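Storage and Layout of a Shared Work Table
Student project report, Graminberg, spring term

Print this page | E-mail this page
Reading time: 4 minutes

1. Purpose

The project examined how small containers should be kept on a shared table so that the working surface stays usable. The request came from the Mallamwood study group, whose members had reported that trays and baskets were left wherever the last person had put them down. The report covers the choice of containers, their positions and a short trial of the final layout. It does not cover drawers or wall shelving.

2. Containers

Open containers were preferred to lidded ones. A lid has to be put somewhere when it is taken off, and in the first week of the trial lids took up more of the table than the boxes they belonged to. Two low forms were kept for use directly on the wood: a rectangular tray and a woven basket. The black plastic basket has a flared rim, which gives a grip on every side, and a mesh-like side texture. The beige tray is plainer and was assigned to flat items such as cards and labels.

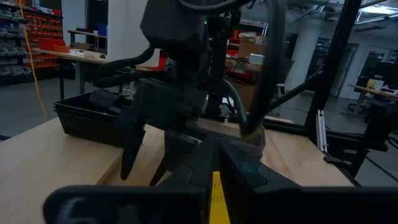

3. Use of the surface

The surface was divided into a front zone, a middle zone and a back zone. The front zone is for work in progress and should hold nothing at the end of a session. The middle zone takes the container in current use. The back zone is for anything that stays out permanently.

A limit of 500 mm was set for the depth of the front and middle zones together. Martti Koivisto measured comfortable reach for the members of the group, and most could pick up a small item at that distance without leaning on the table. Items placed further back were more often knocked over. The figure applies to a standing user; seated reach was shorter and was not studied in detail.
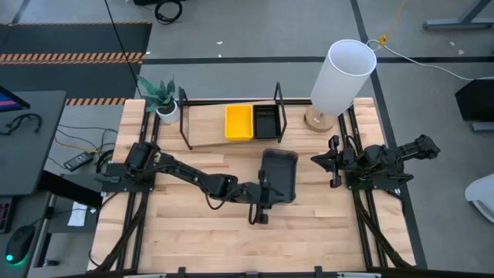

The back zone gave the most trouble. Early versions of the plan, drawn up with the Emetti layout sheet, put all the bins flat on the wood in a single row, and the row grew until it reached the middle zone. Raising the bins was the obvious remedy. The black wire rack near the back edge takes two of them side by side, and the yellow and black bins can be told apart by colour alone, so no labels were fitted. Yellow was allotted to items waiting to be sorted and black to items already sorted. The plant and the table lamp were given the two back corners, where they are out of the way of the rack.

4. Trial

The layout was tried over 18 sessions. Each session ended with a tidy-up, which was timed from the first item moved to the last. Under the old arrangement the tidy-up took roughly 15 minutes. Under the new one it was shorter in most sessions, although the gain was small when many loose items had been brought in from elsewhere.

Two faults were noted. Users put sorted items in the yellow bin when they were in a hurry, and the contents then had to be gone through again. The basket also tended to drift towards the front zone. Pesonen's suggestion of marking its position with tape was not taken up, as the tape would have had to be removed for cleaning.

5. Further work

The seated case should be measured. A third bin may be needed if the amount of unsorted material increases, and the rack would then have to be checked for width.

Last updated: 1/4/23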